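Setting Out a Small Kitchen Table So You Can Find Everything

I have kept house in small apartments for a long time now, and the table is always where things go wrong. A bowl comes out for the fruit, a cup gets left behind, somebody puts down a sponge, and by four in the afternoon there is no place left to chop an onion. What follows is the way I set mine up, and it takes me 8 minutes on a good morning (longer if the radio is playing something I like).

Start by taking everything off. I know, I know – you only want to shift a couple of things over. But a clean top is so much easier to think about, and you can give it a proper wipe while you're there.

Next, build your back row. Tall things, heavy things and anything you only reach for now and then should go along the far side. A bowl does nicely at one end, and a little box with a knob in front can sit beside it, with the knob facing you. Cups come next, and then a pot.
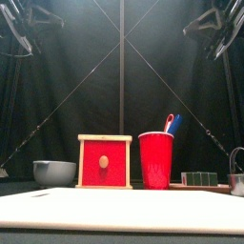

Leave a bit of breathing room between one piece and the next, enough to get your hand around each without knocking its neighbor. I used to push mine up tight like books on a shelf, and I chipped a very nice Petersen bowl that way, so please learn from my mistake.

Now for the part you'll work on. Lay your cutting board flat, close to where you stand, and let it have that spot to itself. If yours likes to slide, put a damp dish towel underneath, folded once and smoothed out with your palm. Stand the sponge on its long side just past the board, where you can grab it but won't sweep crumbs into it. It dries faster standing up, too, and it won't get that sour smell.

Small boxes are wonderful for the odds and ends. Mine came from the secondhand shop in Solton, and it has held tea bags, rubber bands and, for one whole winter, nothing but spare change. A box with a slot in the lid is handy for coins, and you can tuck a bowl in behind it if you're short on space.

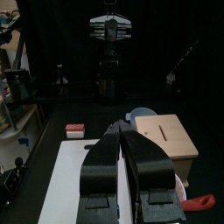 How often should the whole table be cleared?

Once a week is plenty for most homes, with a quick wipe every evening after supper. If you bake a lot, go over it again when you finish, while the flour is still easy to brush up.

When you put things back, return each one to the place it had before. It feels fussy for the first few days, and then your hands simply know where the cup is. I still move my fruit bowl in January, when the oranges come in and it gets too heavy for the end of the row.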